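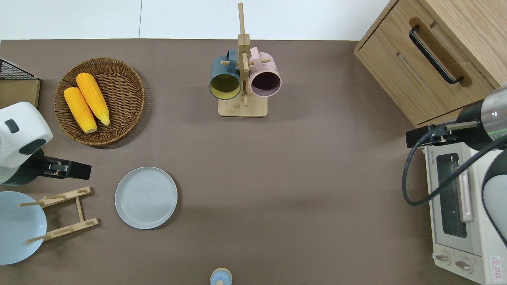
I have followed the small racing teams for eight seasons, and still I get nervous before the Ridgate 500. This June I went again, by train and then by the shuttle bus, and arrived when the cars were already warming up.

My favourite is Clurnoner Racing. They have one car, number 242, and it is painted the same dull green every year. In qualifying they were slow, and I was afraid they would go home early. But in the race the driver saved his tyres very well, and after the second stop he was ninth. Then a wheel nut would not come off – I could see the mechanics pulling – and they lost one lap. They finished fifteenth.

The Dvorak team won, as many people expected. I do not mind it, their pit crew was very quick. There were about 3,000 people on my side of the track and most of them stayed until the end, even with the wind.

Next is Carkby, where the corners are tighter. I think it will be better for the green car.

Comments (2)

greenflag: I was in the same stand! That wheel nut hurt to watch.

marlow_t: Carkby is hard on brakes, so I would not hope too much.

Recent posts
Which stand to choose at Carkby
My first season as a fan
Old race programmes and how I keep them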